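Plonero – par de garras manuais para coleta de dados
Ref. 671 | Robótica > Coleta > Kits

Preço sob consulta. Orçamento válido por 30 dias.

Kit com duas garras pretas, esquerda e direita, cabeamento incluso. Montagem na estrutura Arkby ou em perfil de alumínio que o cliente já tenha (mandar medidas antes, por favor).

O que vem:
2 garras manuais
cabos, 3000 mm cada
placa branca para cobrir a mesa
manual em português – versão impressa só a pedido

Não inclui: mesa, computadores, objetos de teste. Mesa recomendada: linha Workwood, tampo claro, cantos arredondados. Outras servem, desde que firmes.

Para quem está fechando orçamento: contar também cabos reserva, fita para marcar o chão e espaço para as torres. Muita gente esquece do espaço. Frete calculado a parte, conforme CEP. Instalação opcional, cerca de 8 horas por posto.
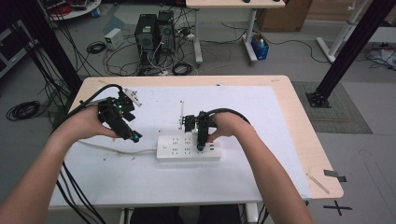 Garras em uso sobre placa branca, a direita numa régua de tomadas.

Compra de mais de um posto – pedir tabela de desconto. Suporte para braços Żak vendido separado, proxima remessa em dezembro. Reserva sem sinal até lá.

Dúvidas pelo formulário, informar a referencia.

Página atualizada em 2022-08-07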